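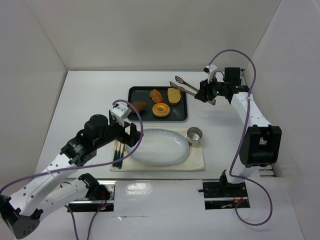

Phyllis Dawber argued that a learned policy should never be judged by its success rate alone, and most of this chapter follows from her objection. Two policies may each finish 70 percent of their trials and still fail in quite different ways. One drops the food. The other never gets hold of it.

Chapter 4
Scoring Two-Arm Tasks

In Chapter 3 we trained a policy on recorded demonstrations. We now ask how to measure it. Our running case is the Prestau breakfast task, in which one arm holds tongs and must move an item from a tray to a plate. The training set has 2,000 demonstrations, and each policy is tested in blocks of 10 trials.

Section 4.1 splits the task into stages: reach, grip, carry and release. Section 4.2 gives the Burnon score, which awards partial credit by stage. Section 4.3 compares the same policy with a croissant, a slice of toast and a donut, items that differ in shape and call for different grips. Readers who skipped the notes on trial resets should go back to them before starting Section 4.1.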